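Rultolmont is looking for trial operators
Two-arm tabletop kit, spring round
Location: Mirham, workshop on the second floor
Start: April

Rultolmont makes a kit named Clarnex. It is a pair of robot arms on one base, with the software to teach them small household work by demonstration. Until now the kit was sold mostly to university laboratories. We wish to offer it also to small laundries, repair shops and care homes, and before we do this we need people from outside our company who will use it, complain about it and write down what they think.

We are searching for trial operators for our workshop in Mirham. You do not need a technical education. In the last round we had a tailor, a retired bus driver and several students of languages, and the tailor gave us the most useful remarks of all.

What you will do

You sit at the operator station and guide both arms with two hand controllers. Most of the tasks are with cloth: pick up a shirt, lay it flat, fold it, put it to the side. Some of the tasks are with latches, boxes and soft toys. Each task is repeated many times, and between the repeats you bring the table back into disorder by hand. Please think about whether you like this kind of work. It is quiet and it is slow, and some people find it very pleasant and some leave after the first morning.

After each session you fill in a form about the kit. We ask about the weight of the controllers, the delay you feel, how easy it was to start the software without help, and whether the printed manual was clear. The manual was written by me, so please be strict.

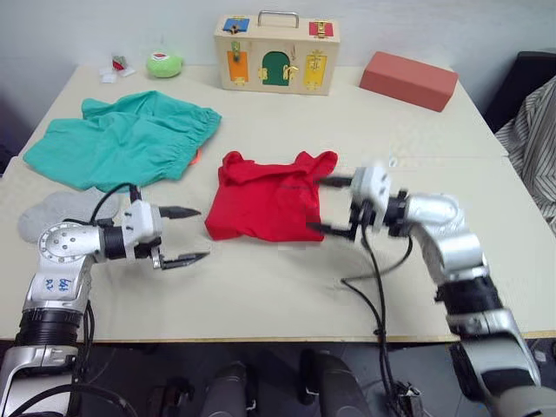
The shirts are of different sizes and fabrics, and thin cotton is the most difficult one. A gripper that closes too early takes only air, and one that goes too low pushes against the table and the software stops both arms. New operators meet this stop often during the first days. There is no penalty for it, and we want to know how you felt about the message on the screen and if you understood what to do next.

When you can fold a child's shirt in a steady way, you move to trousers and then to the latch tasks. Nobody is forced to move on. One operator in the last round stayed with shirts until the end, and her recordings are still used in our training set.

What we ask from you

You are 18 years or older and can come for at least 2 sessions each week until the round is finished. One session is three hours, with a break in the middle. You can sit and move both arms freely at shoulder height. You can read and write English well enough to fill in the form; small mistakes are no problem, we make them also. Left-handed people are very welcome, as we had too few of them.

Please do not apply if you work for another company which sells robot arms.

What we offer

Training of two days, paid the same as the other days. 700 for each full block of sessions, paid at the end of the block. Tea, coffee and a warm lunch for those who take a morning and an afternoon session together. Travel inside Mirham is paid back if you keep the tickets. At the end you receive a letter that confirms your work.

We have 33 places. The whole round should give us 3000 finished recordings, and we count also the ones that failed, if they are marked correctly.

About recordings

The cameras are directed at the table and the arms. Your voice is not recorded. Your name is not stored together with the recordings, only an operator number. You may ask us to delete your forms, but recordings which are already in the training set cannot be taken out.

How to apply

Write a short letter to Shengli Shen at Rultolmont, with the word Yook in the subject line (it is the name of this round). Tell us which hours suit you and if you wear glasses, as we adjust the screen for this. A CV is not needed. You will have an answer in ten days, also if it is negative.

Questions about the kit itself, or about buying one, should go to our sales desk.

So-yul Yoo
Operator training and documentation, Rultolmont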